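Workshop notebook, March – folding the pocket templates

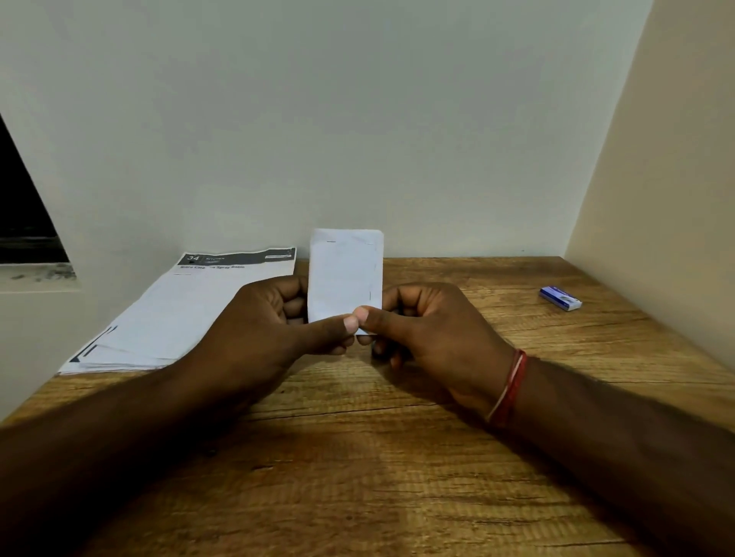 I have been putting off writing up the template folding because it always felt too small to deserve a page, but after this week I think it does, so I am sitting down with a cup of tea and doing it properly. The Menow pocket notebook needs a paper template for the cover flap, and so far each of us has been making that template in our own way, which is fine until you try to swap pieces between benches. I went back to the simplest version, a plain white sheet folded down to a small upright rectangle, with the guide marks put on in pencil after folding. I like three marks and no more: a short dash near the top on the left, another near the top on the right, and a little vertical stroke lower down on the right side. The two dashes give me the line for the flap and the stroke gives me the slot for the closing tab. I pinch the bottom corner between both thumbs and hold the thing up before I commit to anything, and I would recommend that to anyone, as a fold that leans shows up much sooner standing than it does lying on the desk.

Paper first. I tried the Gresov and the Brisa side by side. The Gresov takes a crisp fold and holds it beautifully, and I was all ready to love it, but it cracks a little along the outside of the crease once you have opened and closed it a few times, and a template gets opened and closed all day long. The Brisa is softer and a bit sulky under the bone folder – you have to go over the crease twice – but it stays in one piece. I am going with Brisa for templates and keeping the Gresov for the finished inner pockets, where it only has to be folded once and can sit there looking handsome.

Worked through a batch of 8 this afternoon, all Brisa, all folded the same way: long side to long side, crease, then top down to bottom, crease again. Of those, three went in the scrap box. Two had wandered off square at the second fold, which I put down to me hurrying, and on the third I had pressed so hard with the pencil that the mark came through as a groove and would have printed itself onto the cover cloth. Softer pencil next time, and a lighter hand! The five good ones are in the flat envelope in the top drawer if anybody wants to borrow one. Please put them back in the envelope and not loose in the drawer, where they pick up every dent going.

A word about the marks, as I was asked why I don't just rule full lines across. I used to. The trouble is that a full line tempts you to cut along it, and I did exactly that more than once with the early Sampaio covers, straight through a fold I needed. A short tick near the edge tells you where to lay the ruler and then leaves you alone. It is also far easier to rub out. Keep them dark enough to find under the lamp.

Corners are still bothering me. After some handling they go soft, and then you can't register them against the stop on the cutting board with any confidence. I tried a dab of paste on the corners of one scrap template, which stiffened it nicely but also made it too thick to slide into the pocket, so that was the end of that. Possibly a strip of thin card inside the fold? I have not tried it yet. There is a bundle of offcuts, number 228 in the paper log, that might be the right weight, and I will dig it out when I am next at the plan chest.

Came back after supper for one more go and did the second fold with the sheet up against the steel ruler the whole way along, instead of judging it by eye. Slower, but the edges met. I cut one trial cover from it and the flap sits level with the spine, with the slot in the right place for the tab. Stopped at 2115 with the paste brush washed and the board wiped down.

Still to do: card strip inside the fold, softer pencil, and label the envelope with the fold order so the next person doesn't have to guess which way was up. Also more Brisa – we are down to the last few sheets in the folder, and one of them has a tea ring on it (mine, sorry).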